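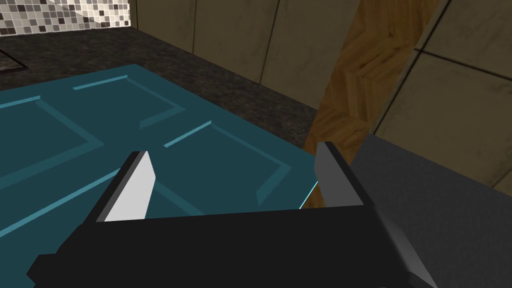 What is in the Killden Paint Names collection?

A long list of the names people in and around Killden have given to the colors of their walls, doors, trim and porches, along with where in the house the color went, which shop mixed it if anyone remembered, and whatever the person wanted to tell us about it.

Killden Paint Names
Data card and read-me, second edition
Kept by Oana Ardeleanu

Background

The collection started with the order books of the old Sironen paint and hardware store, which mixed colors by eye for as long as anybody I've talked to can remember. Customers would bring in a plate, or a scrap of curtain, or once a whole kitchen drawer, and the color would be mixed to match and written down under whatever name the customer used for it. So you get "Aunt's pantry green" and "the good gray" and "milk, but older," and next to each one a little recipe in pencil. When the store closed, the books went to the Nistor family, who had bought the building, and they very kindly let me sit in their back office and copy every page I could read.

After that I began asking people directly, first my own neighbors and then pretty much anyone who would stand still (my apologies to everybody in line at the Killden post office that December). Those answers were so much fun that I decided they belonged in the same collection.

What you get

There are three files. They are all plain comma-separated text and should open in any spreadsheet program.

names.csv is the main list, with 1,533 entries. One line per name per house, so if two households on the same street both had a "porch cream," you will find it twice, and I'd ask you not to merge them. They were often not the same color at all.

recipes.csv has the mixing notes from the Sironen order books, copied as written, abbreviations and all.

stories.csv has the longer remarks. Some of these are a sentence and some go on for a page, and I haven't trimmed them.

Columns in names.csv

entry: a plain number, in the order I typed things up. It doesn't mean anything else.

name: the color name exactly as spoken or written. I kept spellings. "Grey" and "gray" both turn up, sometimes from the same person.

plain_color: my own best guess at an everyday color word, for sorting. Please treat this one gently, see below.

room: where the paint went. Kitchen, hallway, porch, and so on. "Inside of closet" is its own value and there are more of those than I expected.

surface: wall, door, trim, ceiling, floor, furniture or other.

source: book, spoken or letter.

shop: Sironen, another shop, or unknown.

recipe_id: matches a line in recipes.csv when there is one. Most spoken entries leave it blank.

Doors and hallways

I want to say a bit more about doors, which get asked about more than anything else in the list. The pale blues and blue-whites are nearly all on doors and in hallways, and the names for them are wonderful. "Skim." "January window." "Laundry day." "Nearly." One family had a door color called "Don't lean," and had used the name for so long that the children thought it was a real paint.

If a door was painted differently on its two sides, it has two entries, and the room column tells you which side each one faced. Where the teller didn't say, I wrote "unclear" in the room column instead of picking one. Panels picked out in a second color are listed under trim, which I regret a little now, but changing it would break the entry numbers that other people have already quoted. 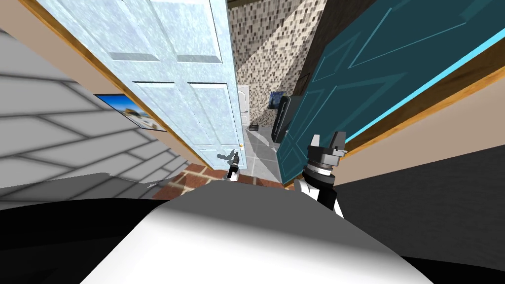 Open paneled door in a hallway, very pale blue-white.

How names were collected and cleaned

The raw notes ran to more than 4,000 lines, a lot of them repeats, price notes, or names I simply couldn't make out. I left out anything that was only a manufacturer's catalog name unless the household had changed it. "Eggshell" alone is out. "Mother's eggshell" is in.

I took out surnames and street addresses. First names stay only when they are part of the color name itself, as in "Ruthie's yellow," and when the family said they didn't mind.

The columns were checked with Olitz, a small script a friend wrote for me, which flags empty cells and recipe numbers with no match. It doesn't know anything about paint, so mistakes of that kind are mine.

Things to watch out for

The plain_color column comes from reading names and recipes at my kitchen table, and for the spoken entries I often never saw the paint. "The good gray" might be a green. I have been corrected on this by the same household more than once — and in both directions.

The order books are water-stained toward the back, and the later pages are thin in the list for that reason. A drop in the number of book entries doesn't mean people stopped painting.

Porch colors are overcounted compared with bedrooms. I could see porches from the sidewalk and knew which doors to knock on, while bedrooms only came up if someone brought them up.

Please don't use the recipes to mix paint for a child's room or anything that touches food. Some of the old pigments were not kind ones, and the books don't always say which was used.

Using the collection

You are welcome to use it for teaching, writing, research or picking a name for your own back steps. Please mention Killden Paint Names and say which edition you had. If you quote from stories.csv, quote the whole remark where you can, even if it wanders.

Corrections and new names

Send me the name, the room, the surface and anything else you feel like telling me. Photos are nice but not needed. I type up new entries in the evenings, usually after supper, and they go in at the end of the list with the next free number. Letters can be left with the Nistors at the old store, in the box by the side entrance.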